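The Case for the Small Fixed Centerpiece

By Nathalie Hawthorne
5/23/23

We use cookies to remember your reading preferences. By continuing to browse you accept this. Manage settings

A table in a shared room is usually specified by diameter, height and load. What stands on it is left to whoever comes in first. I think this is a mistake, and I want to argue for one particular correction: a small vase of artificial flowers, kept in one place, on every round table that is used by more than one group.

My background is in fitting out break rooms, waiting areas and small canteens. Most of the budgets are modest. The rooms tend to have hard walls, a pale ceiling, and lighting chosen for the desks that used to be there. The Barken building, which I worked on for 3 years, is typical. The client wanted the ground floor to feel less like a corridor, and the first proposal was to paint it. I argued for spending the same money on the horizontal surfaces.

The reason is geometric. A seated person looks slightly downward for most of a meal or a conversation. The wall is seen on the way in and on the way out. The tabletop is seen the whole time. An object 5 inches across in the center of that surface occupies more of the sitter's attention than a full wall of color behind the next table.

There is an established objection to artificial flowers, which is that they are artificial. I take it seriously. A silk or plastic bloom doesn't change over the week, has no scent, and collects dust in the folds. A fresh stem does all the things people like flowers for. It also drops petals on food surfaces, needs water that someone must carry and someone must pour away, and fails over any long weekend. In a private kitchen these are minor duties attached to a person. In a shared room they are attached to a rota, and rotas for small jobs decay quickly. In March I visited a dining area at MacPherson where the fresh flower program had been approved in writing. The vases were in a cupboard under the sink.

The artificial bouquet should therefore be judged against the thing it replaces in practice. In most shared rooms that thing is a bare table, or a table with a stack of old flyers on it.

Selection matters more than most buyers assume. The common failure is scale. Catalog bouquets are photographed alone and tend to be bought too tall, so that two people sitting opposite each other have to lean. My rule is that the highest bloom stays below the chin of a seated adult. The second failure is color. Saturated reds and yellows look acceptable in a shop and harsh under fluorescent tubes. Pale pink with a yellow center holds up well, as does white. One darker bud in the group is useful, because it gives the eye a point of contrast and makes the lighter blossoms look less uniform. Leaves should be visible. A bouquet without green reads as a ribbon.

The container is the other half of the purchase. A plain white vase on a gray top is close to ideal. It is easy to see, so it is less often knocked over, and dirt on it is obvious to the person wiping the table. Clear glass is a poor choice for artificial stems, as it puts the wire and the glue on display. Weight should be low in the body. I put a handful of gravel in the bottom of each one and have had no complaints.

Then there is the question of how many soft or decorative items a hard room can take. Brick is already a busy surface. An exposed wall in orange, red and tan, with gray joints, contains more pattern than any fabric the buyer is likely to add. Against it I would permit a single checkered cloth on one table, and leave the neighboring table uncovered for the vase. A second cloth in a different check is where these rooms start to look like a storage problem. A white lamp with a plain cone shade is acceptable anywhere in the same room, including on a side table with thin legs, provided its cord is managed.

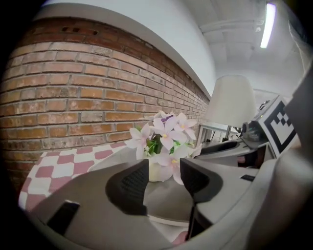 What It Costs and What It Saves

The purchase cost is low. On the Jistura refit the whole set of vases and stems came to 67 dollars, which was less than the delivery charge on the chairs. The upkeep is a wipe of the vase whenever the table is wiped, and a rinse of the stems in lukewarm water when the leaves begin to look gray. I let them dry upside down on a rack overnight. Replacement is driven by sun more than by handling. Bouquets near a window lose their pink first and should be moved to the inner tables before the color is gone.

The saving is harder to put on an invoice. A table with something fixed in its center gets used from the edges. People set their cups and trays around the object, and they tend to take them away again, since the arrangement looks incomplete with a cup beside it. A bare table has no such order. Bags are put in the middle of it. In my experience a bag in the middle of a round table ends its use by anyone else.

I have had this argument with Luvance, who supply furniture to several of my clients and who prefer a condiment caddy. A caddy does hold the center. It is also sticky, it needs refilling, and it announces that the table is for eating and for nothing else. Many of the rooms I work on are used for eating at noon and for paperwork at two. The flowers are neutral between the two uses, and I consider that a technical advantage.

I would add one restriction. The vase should not be glued down. I have seen this done with mounting putty and once with epoxy. A centerpiece has to move when a large drawing is unrolled or a cake arrives, and the person who moves it should be able to put it back with one hand. If vases disappear, buy cheaper vases.

I don't expect everyone to accept the artificial stem. Those who have a reliable person and a nearby tap should buy fresh and enjoy it. For the remaining rooms, the specification is short: one vase, white, heavy at the base, pale blooms with leaves, below chin height, in the center of the table.

Comments (4)

tablesaw_ed
Gravel works but it scratches the inside and eventually the top too if someone tips it out. Dry rice in a sewn bag does the same job.

M. Orr
Disagree on the caddy. We have both on one table and it is fine.

frontdesk2
Would the chin rule apply to bar height tables? Ours are tall and people mostly stand.

Nathalie Hawthorne
For standing tables I go lower still, and narrower. People put their elbows on them.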